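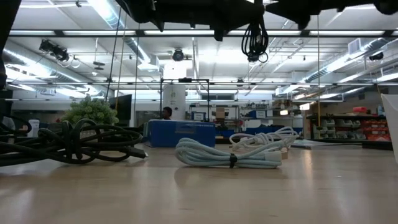

Houshang Sadeghi wants it written down that the sorting hours have moved, and that they have not gone away. Before the arm, two people at the Wasside bench untangled and tied returned cables all morning. Now one person stages the bundles and clears faults, and the other has gone over to testing. He says the staging is harder on the neck than the tying was. Noted, bench height to be looked at.

August totals: 1,885 bundles through, 414 of them set aside for hand work. Most of the set-asides were untied cables. Coils with a tie around the middle give little trouble - loose loops do, black ones worst.

Changes from today:

- Tangles get pulled apart by hand before they go on the table.
- Fault resets are logged by whoever does them, with the time. Last month's log has gaps after 3 pm.
- Target stays at 1,000 for the first fortnight. Adstead asked for more. Declined until the log is complete.

Open: the pay grade for staging is still listed under packing. Houshang to raise it with Voltdale. Colour labels for the output bins are on order.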